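Clanora fingers vs. the ridged set, kitchen rig

bikach_bob
Swapped fingertips again Tuesday. My thumbs have filed a complaint.
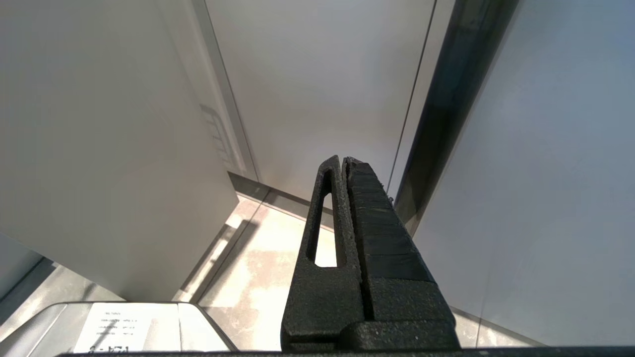
Ridged pad on the right finger, slotted one on the left.

tile_goblin
Ridges are a crutch. Close slower and plain fingers hold fine.

bikach_bob
Tell that to the 26 spoons I've dropped. Wrist camera is staying put, at least. It sees past the tips even with the fingers shut, pull-out rack and all.
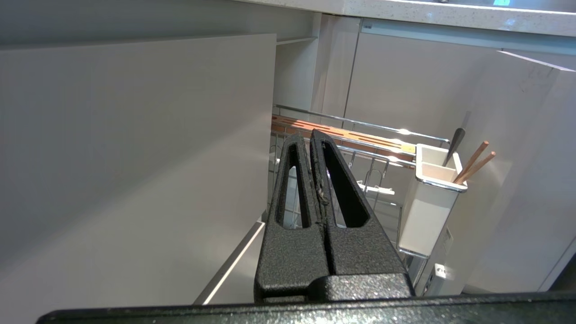

Do I need to recalibrate the wrist camera after changing fingers?
Only if the mount moved. Otherwise just reset the tool length.

piyumi_roy
Slotted pair for me. They flex a little, and drawers forgive them.

tile_goblin
Drawers forgive nothing. I've got nearly 2,000 cycles on an Akanda controller and a dent in my oven to prove it.

bikach_bob
So your slow closing speed did that?

tile_goblin
Different firmware.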